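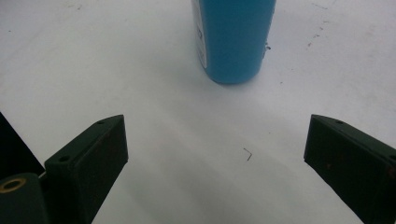 3. What the Fasteners Were Doing

3.1 The Skirnville folders

The records of the Skirnville town clerk came to us in the state in which most town records reach anyone, which is to say stapled. They had been stapled by a long line of clerks who seem to have held firm views on the subject and never the same ones. Some put a single staple in the upper left corner, parallel to the top edge. Others went for the diagonal. One clerk, whose initials appear on dog licenses and very little else, stapled along the left margin as though binding a book, and then stapled the receipt to the outside.

Standard advice on processing paper collections treats fasteners as a hazard to be removed. Metal rusts, rust stains, and a bulky corner makes the whole folder sit crooked in its box. We have no quarrel with any of this. Our complaint is that a fastener is also a statement by somebody in an office that these pages belong together, and that this statement is usually thrown in the trash before anyone has read it. The present section looks at what was lost, and what could be kept, when the Skirnville folders were cleaned for storage.

We drew a sample of 1,000 folders from the permit, complaint, and correspondence series. Folders were pulled by Hanane El Idrissi from the shelf list, and she had no knowledge of their contents beyond the folder titles. This was a smaller advantage than it sounds, as a good many of the titles read "Misc."

3.2 Reading before pulling

Each folder was read by 2 readers, Samina Kakakhel and Rozália Trnka, working separately. Before any fastener came out, the reader wrote down which sheets it joined, which sheet was on top, and whether there were older holes showing that the group had been taken apart and put back together. These notes were entered in Flimport, the in-house database, under a field originally meant for shelf numbers. The field accepted the notes without complaint but sorted them as if they were shelf numbers, and the first month of entries had to be put back in order by hand.

Fasteners were then lifted from the back, legs first, using a thin spatula and a strip of polyester film to protect the sheet. Staple pullers of the jawed kind were kept out of the room. Everybody agreed to this rule, and Trnka enforced it.

The removed metal is a nuisance in its own right. A staple that has been straightened at one leg and crushed at the other no longer looks much like a staple, and it is easy to overlook on a worktable. Figure 1 gives a fair idea of the size of the problem: a tiny bent piece of wire, shaped like a small staple or hook, lying on a white surface with a blue bottle standing behind it. Wire of this kind gets under a sheet and scratches the one below. It also gets into sleeves. We recommend a light-colored work surface, a shallow dish with a lid, and a look at the table before the next folder is opened. The recommendation is dull and we did not always follow it ourselves.

Figure 1. Small bent wire, resembling a staple or hook, on a white work surface.

3.3 Three kinds of grouping

When the notes were compared, most of the fastened groups fell into one of three kinds. We call them procedural, defensive, and mysterious.

A procedural group holds together the papers that the office needed to finish a piece of business. A fence permit is stapled to its sketch and its receipt, and the reader can follow the matter from request to approval without any help from us. These groups lose little when the staple comes out, as long as the sheets stay in sequence. The forms carry a permit number and the number does the work.

A defensive group is put together by a clerk who expects trouble. The complaint is on the bottom, the reply is on the complaint, and on top there is a note recording that the reply was mailed, at what time of day, and in whose presence. Several of these concern the same culvert. None of the sheets in a defensive group is remarkable alone. Joined, they show an office that had been blamed for something in the past and was in no mood to be blamed again. Once the staple is gone and the sheets are foldered by date, the note about mailing ends up several pages away from the letter that was mailed, and what was an argument turns into a pile of paper.

The mysterious groups are what they sound like. A tax inquiry is fastened to a hand-drawn map of a picnic ground. A letter from Grulen, a seller of filing cabinets, is stapled to a denied request for a streetlight. We spent longer on the Grulen letter than it deserved. Atif Kiani proposed that the back of the letter had been used as scrap for working out the cost of the streetlight, and there is in fact a column of pencil figures on it. The figures don't add up to the total written under them, but this was true of the cost estimates in general.

3.4 Disagreement between readers

The readers agreed readily about procedural groups and much less readily about the other two kinds. Kakakhel was inclined to see defensiveness where Trnka saw ordinary tidiness. In her written comments Kakakhel points out that she once worked in a permit office, and Trnka points out that this might be the trouble. We have left both sets of codes in the data. Where they differ, Fouzia Hayat read the folder a third time and recorded her own view, and in 2 folders she disagreed with both of them and offered a category of her own, "lunch," on the evidence of the stains.

We considered forcing the readers to a single answer and decided against it. A clerk's reasons for joining two papers are not written on the staple. What a later reader can recover is a guess with some support behind it, and a finding aid that shows where the guesses part ways is of more use to a researcher than one that has settled the matter in private.

3.5 What to keep

It would be possible to keep the fasteners themselves. The Khokhar family papers, processed in the same building under an earlier policy, have 2 envelopes of loose pins at the back of the last box, labeled "pins." They have not been requested.

What we kept for Skirnville is a slip of acid-free paper around each defensive or mysterious group, folded once, with the original order penciled on it. The slip adds some thickness to the folder, though less than the staples did. For procedural groups we kept only the order of the sheets. A researcher who wants to know that a fence permit was once stapled to its own receipt can consult the database, provided she asks for it by shelf number.

The cost is mostly in the reading. Lifting a staple takes moments, and working out what it was for can take the rest of the morning, particularly in October, when the heat in the reading room comes on and the readers become philosophical. Section 4 takes up the culvert.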